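Member Profile: A Gripper Built at the Shared Bench

Mawar Lumenta began work on her hand-held gripper in April, at a corner bench of the Gundley shared workshop. She had earlier completed a small sorting arm at home, and she describes the present build as the harder of the two.

"The arm only ever met wooden blocks," Ms. Lumenta said. "I wanted a tool I could carry to the table and try on soft things."

The two fingers are carried on a parallel linkage. Ms. Lumenta redrew the linkage 3 times before she was satisfied that the fingers would stay square to each other through the full travel.

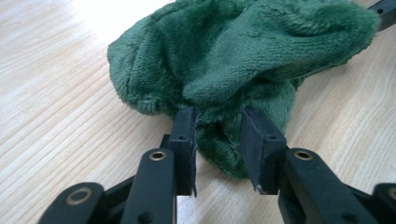 The gripper at the table with a piece of green plush fabric.

Cloth has proved the most demanding material. "A fold will move away from you if you come in too fast," she said. "I now close the fingers in 40 small steps and stop at each one when I am testing."

Lucienne Lefèvre, who supervises the workshop on Friday evenings, has asked that members' test notes be kept with their drawings. Ms. Lumenta's notebook lists 200 trial grips, with the fabric and the closing speed entered for each.

Asked what remains to be done, she named the handle. "It is too long for my wrist. After that I would like to look at the finger pads again."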